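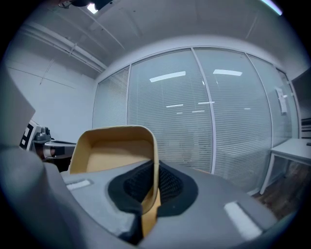

## Prüfliste Greiferplatz, Standort Heltum

Stand: Juni, Schichtbeginn 7:10 Uhr

- [x] **Greiferkörper:** keine Risse, weiße Streifen sitzen fest. Bitte nicht mit Lösemittel abwischen.
- [x] **Schwarzes Polster:** Netz ohne Löcher. Nächste Kontrolle nach 252 Betriebsstunden.
- [ ] **Schalen:** 10 Stück aus der Lieferung Brameck geprüft, 5 mit weichem Rand. Aussortiert, Reklamation offen.
- [x] **Laufweg:** mindestens 44 cm zwischen Tisch und Bedienplatz frei.
- [ ] **Not-Halt:** löst aus, Quittierung in Dateo kommt verspätet an. Ticket ist angelegt.

### Anmerkungen der Schicht

Das Einlegen von Hand entfällt seit der Umstellung fast ganz. Dafür stehen wir länger an einer Stelle und prüfen mehr mit den Augen - eine Stehhilfe ist beantragt.

Wer den Handgreifer führt, wechselt nach einer Stunde. Im Plan steht das noch nicht, bitte nachtragen.

Die Einweisung am Iwasaki-Arm fehlt bei zwei Leuten aus der Spätschicht. Bis dahin nur Schalen bereitstellen, keine Störungen selbst beheben.

Offene Punkte bitte bis zur nächsten Begehung in Dateo abzeichnen.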